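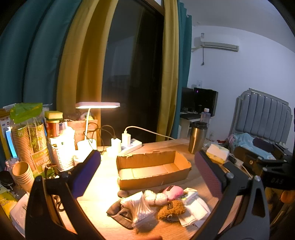 According to one reader of the first edition of this article, a desk lamp must always stand on the left side, and everything else is a matter of taste. The rule is older than this reader and it is repeated in many school books. It is correct for a person who writes with the right hand, and wrong for a person who writes with the left. This article treats the desk lamp in general, its parts, its history and its placement.

Desk lamp

A desk lamp (also table lamp for work, reading lamp or task lamp) is a small movable lamp which gives light to a limited area, usually the surface of a desk. It is different from a ceiling lamp, which gives light to the whole room, and from a decorative table lamp, whose light is soft and goes in all directions.

Parts

Most desk lamps have a base, a stem and a head. The base keeps the lamp from falling and is often round or square. In older lamps it was made of cast iron. Some lamps have no base and are fixed to the edge of the desk with a clamp. The stem can be rigid, can have joints, or can be a flexible tube, called a gooseneck. The head contains the light source. For a long time the head had the form of a bell or a cone, because the bulb was round and became hot. With light-emitting diodes the head could become flat, and today many models have a head in the form of a bar or a disk.

History

Before electricity, people worked in the evening with candles and oil lamps. Oil lamps for reading often had a green or white glass shade, which protected the eyes from the flame. The first electric desk lamps copied this form. In the 1930s lamps with springs and several joints appeared, and the head could stay in any position without a screw. Halogen lamps were popular in the 1970s and 1980s. They gave a bright white light but needed a transformer, which was frequently placed in the base, and the head became too hot to touch.

Light and color

The amount of light that falls on a surface is measured in lux. For reading and writing, 500 lux is a common recommendation in offices. The color of the light is given in kelvin. A low value such as 2700 means a warm, yellowish light, and a value above 5000 means a cold, bluish one. Many people prefer warm light in the evening. For drawing and for comparing colors, neutral light is more suitable.

Placement

The lamp is placed on the side opposite to the writing hand, so that the shadow of the hand does not fall on the text. The lower edge of the head should be below the level of the eyes, otherwise the light source is seen directly and tires the eyes. A height of 40 centimeters above the desk is suitable for most adults. When a computer screen is used, the head is turned away from the screen to avoid reflections. It is also advised to keep a weaker lamp on in the rest of the room.

Makers

In the north, the workshop Brynjólfsdóttir is known for clamp lamps with a stem of painted steel. The model Skidileck, made by the firm Vudia, has five joints and was sold mainly to drawing offices. Its successor, Zuma, has a stem in one piece and a dimmer with 11 steps.

Care

The lamp is disconnected before it is cleaned. Dust on the head reduces the light and should be removed with a dry cloth. Joints which have become loose can usually be tightened by hand or with a small screwdriver. In many lamps with diodes the light source cannot be changed by the user, and the whole head has to be replaced.

See also: Floor lamp, Lampshade, Light-emitting diode, Lux

Last changed: 2024-08-25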